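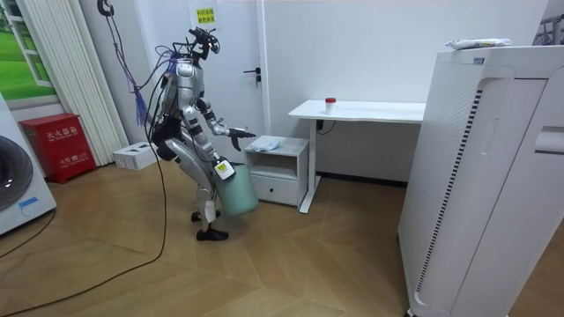 **Figure 2.** Parquet room with a white desk on thin metal legs. The mint-green bucket is carried by its rim, at roughly knee height.

### 4.3 Does open furniture make a floor easier to clean?

The claim that furniture on thin legs makes a room easier to clean is repeated so often in the housekeeping literature that it is rarely tested. Baxter's earlier survey is the usual source. It collected 2,956 cleaning diaries, and the households with open desks and tables reported shorter floor sessions than those with closed bases. We have no quarrel with the diaries. Our doubt concerns what was compared: people who buy open desks may also own less, and the survey did not record how much was on the floor before cleaning began.

The desk in Figure 2 is the type the claim has in mind. Its top is flat, its legs are slim, and a mop could pass under most of it. The surface holds a small white container with a red cap. On a furniture checklist such as the Valdovinos scale, a desk like this would earn full marks. The same checklist would say nothing about the black power cord that dangles from beneath the desktop near the wall, or about the long black cable curving across the boards. Both matter to anyone with a mop. A cord that hangs can be lifted out of the way, but a cable on the floor has to be moved, wiped under and put back, and in our diaries this step was often skipped.

We therefore recoded 898 sessions from the Beltero homes, this time noting loose items on the floor as well as furniture type. Once sessions were matched on loose items, the advantage of open legs shrank to a difference we would not defend. It did not vanish in every home — small bedrooms still showed it — and we can't rule out that our matching was too coarse.

Buckets raise a separate problem. The manuals we reviewed assume that a bucket is set down once and worked from. Carrying is treated as dead time and left out of the totals. Yet a bucket has to get to the floor being washed, and how it is held affects how much spills. Held by the rim, as in Figure 2, it hangs to one side of the grip, and a full one would tilt. The Rovetti manual recommends the handle in all cases and gives no measurements in support. We found 200 sessions in which the grip was written down at all, too few to settle the matter, and the entries came mostly from two homes.

Parquet adds a further complication. Spilled water can sit in the joints between boards, so a careless carry may cost more time than a badly placed desk. Until carrying and loose cables are logged as carefully as furniture, we would treat any time saving credited to table legs with caution, our own remaining bedroom effect included.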